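4.2 Open storage and the return of shared utensils

The second part of the survey dealt with where utensils are kept between uses. Of the 92 shared kitchens visited, 86 kept at least part of their cutlery and cooking tools outside a drawer. The remaining kitchens used drawers only and are left out of the comparison below. Jars, mugs and slotted plastic containers were all recorded as open storage, and a container was treated as open if its contents could be seen by an adult standing at the worktop. Wall rails were coded separately, following Kotian's scheme for the Wandach pilot, as items on a rail have fixed positions and items in a container do not.

Containers differed mainly in the number of compartments and in how much of the side wall was cut away. The two features were coded independently. A container with large cut-outs allows air to reach the lower part of the utensils but also lets thin handles slip through, and tenants in both Vunton blocks mentioned this without being asked. Figure 1 shows the slotted form.
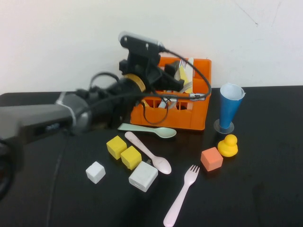
Figure 1. Slotted utensil caddy in orange plastic, with rectangular cut-outs in the front panel.

Return behaviour was measured by asking each household to place 16 marked utensils wherever they would normally go, and by recording their positions again on the following Wednesday visit. A utensil was scored as returned if it was found in the same container, whatever the compartment. A stricter score, requiring the same compartment, was also kept. The two scores agree closely for single-space jars, as they must, and part company as the number of compartments rises. In kitchens with divided containers, residents generally brought an item back to the right container and then put it in whichever compartment had room. Interviews suggest that the compartments are seldom assigned by agreement. One tenant in Cinano described the forks as living 'at the tap end', while the person sharing the same kitchen had not noticed any order at all.

Position on the worktop had a stronger association with return than did the type of container. Containers pushed back against the wall kept their place between visits more often than those near the front edge, which were moved to make room for chopping boards and shopping. The effect held in all three sites for which worktop depth was recorded (Wandach, Cinano and Vunton). Depth was not recorded at Rojanasak, where the kitchens were being refitted in April and several worktops were temporary. We have kept the Rojanasak kitchens in the overall totals but not in the position analysis.

Small objects that are not utensils were coded as 'other' whether they were inside the container or on the surface near it. This category was wider than expected and included pegs, bottle tops, batteries and children's blocks. Figure 2 gives the layout coded as 'rear position, other items in front'.

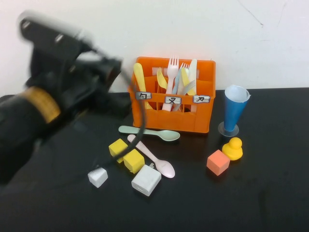
Figure 2. Rear position: orange crate against the wall, two yellow cubes in the foreground.

The colour of the container was noted but plays no part in the model. An early version included a term for contrast between container and worktop, on the grounds that a bright container on a dark surface is easy to find from the doorway. The term was dropped after the second coder could not reproduce the contrast ratings under evening light - most visits took place after six, and the lamps differed from kitchen to kitchen. Agreement on the other codes was acceptable and is reported in the appendix.
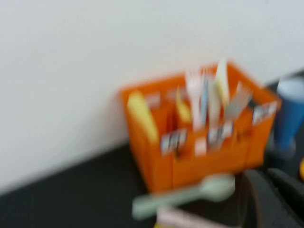
A further difficulty concerns items that stand higher than the rim. Long-handled tools lean, and a leaning handle may cross the opening of the next compartment, so that the compartment is counted as free by the coder but is treated as full by the resident. We therefore recorded whether each opening was clear at rim height as well as whether the compartment held anything at its base. In 30 kitchens the two readings differed for one compartment or more. Repeating the analysis with the rim-height reading reduces the apparent number of free compartments and brings the strict return score slightly closer to the looser one, but the order of the container types is unchanged.

Residents who had lived in the household for less than one term were less consistent on both scores. Length of stay is taken up in Section 4.3, together with the effect of written labels.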